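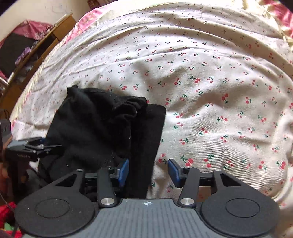 # Why did the gripper stop letting go?

Pick up a sock from your bed. Easy! Your fingers close, the sock comes up, and when you open your fingers it drops. A gripper has to do the same job with two fingers made of metal and plastic, and there is more to go wrong.

Last November a team at a small company called Midness was teaching a gripper to tidy clothes. They named it Longo. For weeks it worked well. Then one morning Longo picked up a black sock, moved it to the basket, opened its fingers - and the sock stayed where it was, stuck to one of the pads.

## Looking for the fault

When a machine goes wrong, engineers call the problem a **fault**. Finding it can take a long time. Shabnam Rana started by looking at Longo's records. It had made 676 pick-ups that month, and 89 of them had ended with the cloth stuck to a finger. Nearly all the stuck ones came near the end of the month.

"The computer thought every one of those was fine," she said. "It told the fingers to open and the fingers opened. It had no way of knowing the sock was still there."

Next, Waqas Kakakhel switched off the power and looked closely at the pads. They were covered in lint. Lint is the fluff that comes off clothes, made of tiny bits of thread. Some of it had mixed with a drop of oil from the moving parts and turned into a sticky paste.

## A second problem

While he was cleaning, Waqas found something more serious. A long thread had wound itself round a pivot. A **pivot** is a pin that lets two parts turn against each other, like the pin in the middle of a pair of scissors. The thread made one finger close more slowly than the other.

That matters for safety. If a finger is slow, the motor may push harder to move it. When the thread snaps, the finger can jump shut. Anybody with a hand nearby could get a nasty pinch.

## What they changed

The team wrote four new rules and stuck them on the wall:

1. Turn off the power before touching the fingers.
2. Wipe the pads every morning.
3. Check each pivot for threads.
4. If a finger moves slowly, stop and tell someone.

They also changed the computer program. Longo now checks whether its fingers are really empty after it lets go. If they aren't, it stops and a light comes on.

## Try it yourself

Wrap a little sticky tape round your finger and thumb, sticky side out. Pick up a sock and try to drop it. Now press the tape on a woolly jumper a few times and try again. Does the sock drop more easily, or less? Write down what you find.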